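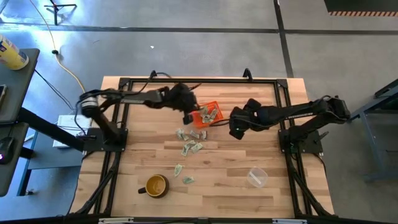 Cash collection at the Fovden summer market is getting a small overhaul this June, with loose bills now going into mesh baskets before they are flattened, sorted and counted.

Man-sik Tak, who runs the market's cash table, said the old method was to empty every stall's apron and tip jar straight onto the counting surface. Crumpled notes from one stall would drift into the next stall's pile, and sorting out whose was whose could hold up payouts until well after closing.

"People hand over money the way it comes out of their pocket," Tak said. "It's balled up, it's folded in four, it's stuck to a receipt. You can't count it like that. First you have to get it all in one place."

Under the new routine, each stall's takings go into a single basket. Any bills that land on the table are picked up and put in with the rest, and only then does the flattening start. Bills are unfolded by hand, turned face up and stacked by value. A second person counts the stack again before the total is written on the stall's slip.

The market has 70 stalls signed up this season, most of them selling produce, baked goods and secondhand housewares. Many still take mostly cash. Tak said small bills make up the bulk of what comes in, and they tend to be in the worst shape.

The baskets were picked for their size and their open sides. A deep tub hides what is at the bottom, he said, and bills have been left behind in tubs before. With mesh, a quick look from the side is enough to tell whether one is empty. They also stack when the table is packed up for the night.

The change followed a mix-up last season in which $197 was credited to the wrong stall. The money was traced and paid to the right seller within 2 days, but several stallholders asked for a clearer procedure.

Slips will now be signed by both counters and by the stallholder. Sellers who don't want to wait can leave a sealed envelope with their stall number on it and pick up the signed slip the next morning. Envelopes will be emptied into their own basket and counted after the regular stalls are finished.

Stallholders are asked to take out coins, receipts and rubber bands before they bring their cash over. Coins are handled separately at the information tent.

The cash table opens at 3 p.m. on market days and stays open for about an hour after the last stall closes. Sellers with questions about a slip should bring it to the table before counting begins — staff will not stop in the middle of a count to look up an earlier one.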